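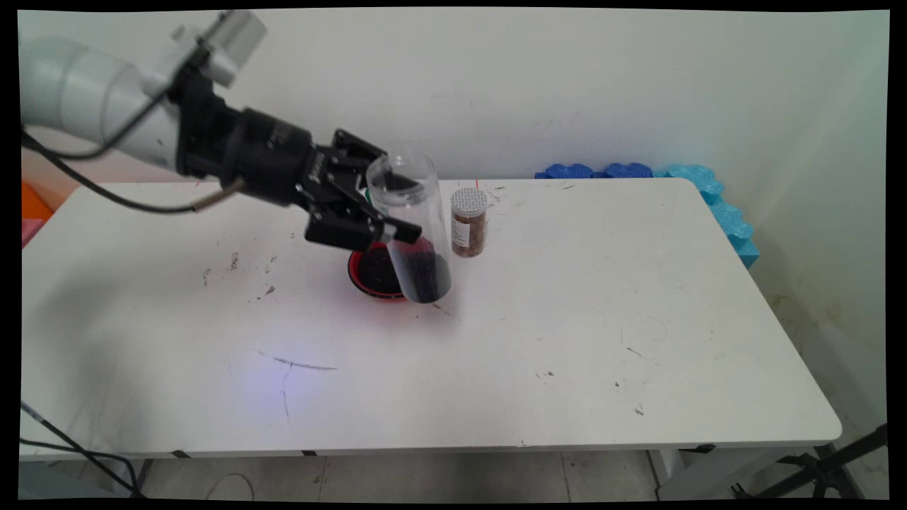 A clear container tilted over a red bowl.

Advice > Kitchen and Pantry > Dry Goods

Storing, Decanting and Measuring Dry Goods at Home

94 shares | 2 comments

The Sestisness Household Advice Service receives more inquiries about dry goods than about any other part of the kitchen. Most concern stale flour, clumped sugar, pantry insects, or containers that have lost their labels. The guidance on this page applies to grains, seeds, dried beans, sugar, salt, ground coffee, loose tea, and similar foods kept at room temperature. It does not apply to home-dried produce or to foods that must be refrigerated after opening.

Choosing a place

Dry goods should be kept in a cool, dark cupboard away from the stove, the dishwasher, and any hot water pipe. A steady temperature of 69 degrees or lower is suitable for most pantry foods. Cupboards on an outside wall may be used if they are free of condensation, which should be checked in winter by placing a hand flat against the back panel in the early morning.

The space above the refrigerator is often used for cereal and rice. It is warmer than it seems and is better reserved for serving dishes and paper goods. Shelves under the sink should not be used for food of any kind.

Households in older buildings, including the row houses of the Lodhi district, frequently have a single deep pantry with fixed shelves. In such a pantry, place the heaviest containers between knee and waist height and leave a gap behind each row so that the wall can be inspected.

Choosing containers

Glass, metal, and food-grade plastic are all acceptable. The lid matters more than the body. A lid with a soft gasket will keep out moisture and most insects, provided that the gasket is removed and washed from time to time and returned to its groove fully dry. Screw lids without a gasket are adequate for foods that are used quickly.

Clear containers allow the level to be checked without opening the lid, but they also admit light. Keep them behind a door. Ground spices, whole-grain flours, and tea should go in opaque containers if the shelf is open.

Tall, narrow containers take up little shelf space and suit rice, lentils, and sugar. Wide containers are preferable for flour, which is usually scooped. A container whose mouth is too small to admit a dry hand is difficult to clean and should be used only for foods that pour freely.

A container holding 1000 milliliters is a convenient general size. It accepts many small retail bags in full and can be lifted with one hand when filled with most foods.

Before decanting

Wash new and reused containers in hot, soapy water, rinse them, and leave them open overnight. A container that appears dry may still hold moisture under the rim.

Inspect the food before it leaves its original package. Spread a spoonful on a white plate and look for webbing, small larvae, or beetles. Any package that shows these signs should be sealed in a bag and taken to an outside bin the same day. Do not combine it with sound food, even after sifting.

Cut out the portion of the package that carries the product name, the date, and the cooking instructions. It can be taped to the back of the container or placed in a small envelope in the pantry door. Allergen statements should always be kept.

Pouring

Work over a table or a wide tray. Set the receiving bowl or container on a flat, dry surface and allow it to stand by itself. Bring the mouth of the full container close to the bowl before tilting it, and tilt slowly until the food begins to move. Fine or granular foods tend to hold back at first and then slide together. If this occurs, return the container toward upright, turn it slightly, and begin again.

Light tapping on the side is usually sufficient to loosen the last of the contents. Striking the base is not advised with glass.

A wide-mouthed canning funnel is useful for narrow jars. A sheet of stiff paper rolled into a cone serves the same purpose and may be discarded afterward. Flour, cocoa, and powdered sugar should be spooned, with any fan or range hood switched off until the lid is back in place.

Steam is the most common cause of clumping. Never pour dry food from its storage container directly over a steaming pot. Measure it into a bowl on the counter, close the container, and carry the bowl to the stove.

Measuring

Weighing is the more reliable method for flour, cocoa, and ground nuts. Place the empty bowl on the scale, reset the display, and pour or spoon until the required weight is reached. Where a recipe gives volume only, fill the dry measure without pressing and level it with the straight edge of a knife.

Keep one dry scoop for pantry use and hang it where it will not be splashed. Scoops stored inside the container should be washed whenever the container is emptied. A damp spoon should not be returned to sugar, salt, or coffee under any circumstances.

Labeling and rotation

Each label should state the name of the food and the month in which it was opened, for example "Barley, May." Painter's tape and a permanent marker are satisfactory, and the tape comes away cleanly in the wash. The Badero Tenants' Handbook recommends placing the label on the lid when containers are kept in drawers, and this office agrees with that practice.

New food should not be poured on top of old. Empty the container into a bowl, wipe or wash the inside, add the new food, and return the older portion to the top. If the older portion has a bitter, musty, or paint-like smell, discard it. Brown rice, whole wheat flour, and ground seeds are especially prone to turning and may be kept in the freezer in a well-sealed bag.

Dealing with clumps and spills

Hardened brown sugar can be softened by covering the bowl with a damp cloth, which must not touch the sugar, and leaving it overnight. White sugar and salt that have formed lumps may be broken up with a fork and used as normal, if they are clean. Flour that has clumped from moisture should be thrown away.

Sweep or vacuum dry spills before wiping. Water applied to spilled flour produces a paste that settles into shelf joints and attracts insects. After vacuuming, wipe with a barely damp cloth and leave the door open until the shelf is dry. Adjustable shelves should be lifted out twice a year so that the peg holes can be cleaned.

Bay leaves, cloves, and similar remedies are widely suggested as a means of repelling pantry moths. They may be used if the household wishes, but they do not replace sealed containers and regular inspection.

Further guidance

Printed copies of this page may be collected from the front desk at the Fornska Street office between 9 a.m. and noon. Residents who require large print should ask at the same desk. Questions about insects that persist after all food has been removed and the shelves cleaned should be directed to the building manager in the first instance.

Filed under: Pantry, Food Storage, Kitchen Basics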